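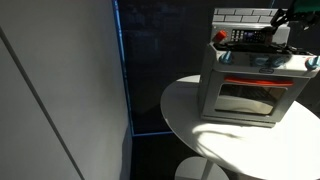

Ok so, week two with the Vaken arm kit. Promised a writeup by Wednesday, it's past midnight, typing fast.

Short version for the skimmers: good arm, decent gripper, the software makes me want to lie down. Longer version follows.

Price first because everybody asks. 1786 for the full kit with the gripper, before shipping. Prorkitz is the only shop that would send it here without a business account. Took 4 days. Box was huge. Manual is one folded sheet and a link, and the link was dead until I emailed them. Got a reply from a Kiều Ngô in support the same evening, with the PDF and a firmware file attached. Points for that.

Setup. They say an hour. Took me most of a Saturday, call it around 52 coffees. The mounting plate wants bolts that aren't in the bag (M6, longer than you think, just buy a handfull). Cabling is fine once it's in but there's no strain relief near the wrist, so I added my own velcro. Would not skip that.

Then calibration. Ugh. You jog the arm to each point by hand and press save, and if you press save twice it quietly keeps the first one. Found that out the slow way. Lộc Dương has the same kit and he says write the points down on paper. He's right. I now have a notebook.

What I've been running it on: the toy kitchen stuff. Red handle on the oven door, knobs along the front, one more knob up on the backsplash. It's a nice size for this arm and there's plenty to grab. The long bar handle is what I'd start with if you're new, the fingers have lots of places to land. The knobs are another story. Rounded, smooth, and you have to come in straight or you just push the whole oven back across the table. Rubber feet, people. Get some. My table is glossy and it slides like crazy.

Also sun. I work near a window and in the afternoon the light comes right across the front of the oven and the middle knob practically vanishes. Blinds down and the detection got a lot happier. Not the arm's fault but their docs don't say a word on lighting and they should.

Gripper: fingers are angular and pretty long, good for reaching down over the top of things. Less good in tight corners by the backsplash, I keep coming in at a bad angle. There's a shorter set on the Prorkitz page, out of stock till October. Grip force slider goes from "barely" to "ow" with not much in the middle. Firmware helped a bit.

Software. Installs ok. Crashed on me 2 times in the first evening, both times while saving, of course. The timeline editor is nice to look at and has no undo. NO UNDO. Dilek Şimşekoğlu wrote a little script that backs up the project folder every time it changes, I'll ask if I can link it. Until then copy your folder by hand, alot.

The paid plan (Plilside, their cloud thing) I tried on the free trial. Uploads were slow, the replay viewer is good. Wouldn't pay for it yet.

Would I buy the arm again? Yeah. Probably without the tool case, which is just foam.

Next up is getting the door handle routine to run with the oven turned a few degrees, then knobs again. If anybody has a decent finger pad recommendation, comments are open. Going to bed.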